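Jurkusel dual-arm tabletop kit: worth it for light packing work?
Small Automation Forum > Kits and Hardware > Reviews

benchtop_murali
Posted November 2025

I've had the two-arm Jurkusel kit for a few weeks and said in the other thread I'd write it up. I paid $1718 for the pair with the rail, the cameras and the Raludness software license. The single arm is $878 if you want to start smaller. The test job is packing travel toiletries into an open box: toothbrush, toothpaste, razor, soap, a tube and a bottle. 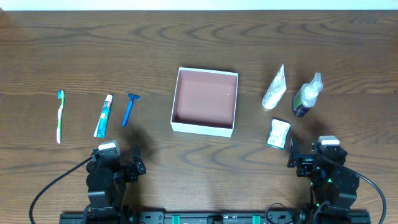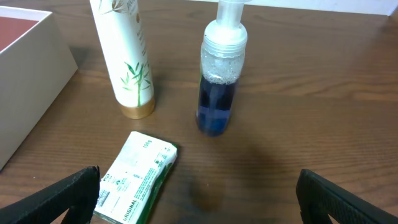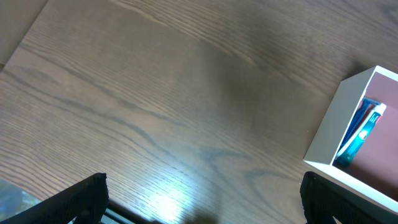
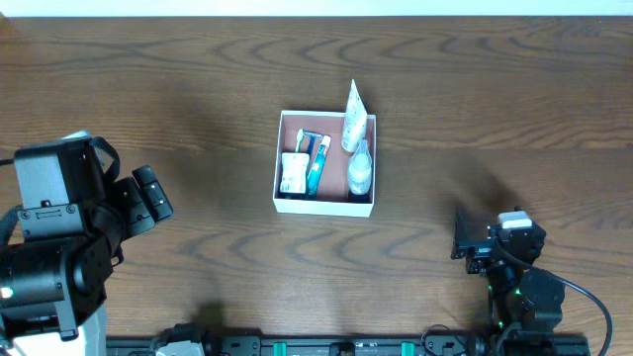 Toiletry packing job. First and last are the top view, the middle two are from the wrist.

Setup took me an evening. The rail comes predrilled and the arms bolt straight on. The printed manual skips the camera calibration and sends you to a download, so get that before you start.

What works: the toothpaste tube and the boxed or wrapped stuff. The gripper opens wide enough for a soap bar the flat way, and I rarely have to redo those.

What doesn't: the razor. The handle is thin and it turns in the fingers if you grab it off center. Bottles are okay if they're standing up. Lying on their side they roll when a finger touches them first.

I'd give it a cautious yes. Ask whatever you want.

gantrygus
How many demonstrations did you record before it would run the job by itself?

benchtop_murali
30 for each item. I tried 14 first and it would go to the right place and then close beside the object. The wrist view matters a lot for that last inch. I turned it off for one training run and the results were clearly worse.

plainbearing
I returned mine. Two arms for that money sounds great until you load them. The shoulder servo on my left arm got hot after an hour and the position started to drift. Support told me to lower the duty cycle, which I can't do if I want it to keep up with a person.

I also don't see the point of packing a box with this. Put the items in a tray with cutouts and a fixed-path arm will do it all day with no training.

benchtop_murali
Fair on the heat. I run it 40 minutes and let it rest, so I haven't pushed it the way you did.

On the tray, I disagree. The reason I bought it is that the items get put down wherever. If I have to seat each one in a cutout by hand I may as well drop it in the box.

Odette_K
Agree with Murali here. We do sample kits and the contents change every month. New cutouts each time would cost us more than the arms did.

plainbearing
Then you're retraining every month. That's labor too.

Odette_K
It is. Half a day for us, and one person can do it. The trays were a week of waiting on a shop.

gantrygus
Are those the stock fingers? The ones on my kit were smooth and everything slid out.

benchtop_murali
I'm using the Michalski set. They have a texture on the gripping face. Same bolt pattern, no software change except the closing width. I would order them with the kit. The stock ones are fine for cardboard and bad for anything plastic.

wrenfield
Does the software handle things going in on top of each other? My boxes are small and the last item always has to lean on something.

benchtop_murali
Not on its own. It copies whatever order and placement you showed it. In the third picture the razor and the toothpaste are side by side along the wall of the box, and that's how I like to have them so the middle stays open. If the first item lands crooked, the later ones don't adjust much. I start with the long things and do the upright ones at the end.

Glossy packaging is a weak spot too. I moved my lamp twice. There's still a bright patch on the tabletop from some angles, but it doesn't seem to bother the picks unless an item is sitting in it.

plainbearing
Add cable routing to your list of complaints. Mine caught on the rail clamp and pulled a connector halfway out.

benchtop_murali
Yes, I should have put that in the first post. The cables hang in a loop off the side and you have to keep that area clear. A clip at the elbow would be an easy fix on their end. I've written to Jurkusel about it and have no answer yet.

Odette_K
Where did you buy? Direct was out of stock when I looked in April.

benchtop_murali
Flindale. Shipping was slow but everything was in the box. They swapped one dead servo without asking me to send the old one back first.

wrenfield
Thanks. I think I'll get the single arm and the Michalski fingers and see how far that goes.

plainbearing
If you go that way, buy a spare shoulder servo in the same order. I still say wait for the next version, but at least you won't be down for two weeks.

gantrygus
Murali, could you post your closing widths for the soap and the tubes?

benchtop_murali
Will do tonight, they're on the shop computer.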